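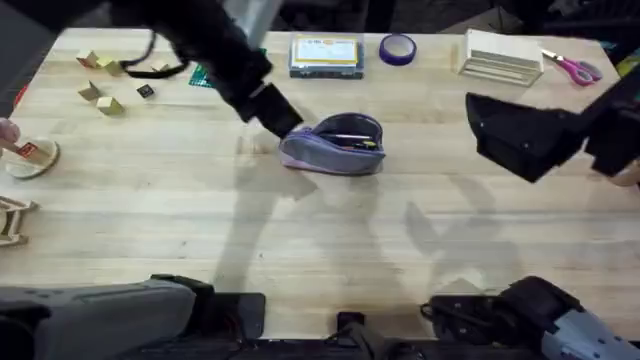 When do the school supply kits have to be packed? By the end of the first week of September, so they're ready to hand out before classes get busy.

Minutes, Dutell supply drive, 2021-07-11

I took notes again, so forgive my spelling! We had 7 at the meeting and started late (my fault, I had the key).

Pencil cases: everybody liked the soft zippered kind, so we're going with those. Agreed to order 72 from Kaveo. Pens and pencils go inside, erasers too if the budget stretches.

Packing: we'll do it at the long table in the Mogensen room. Cases get zipped last, after a second person has checked them.

Money: $1,061 in the account, and we haven't paid Dirkel for the boxes yet. I'll call them.

Left for next time: labels, and who drives.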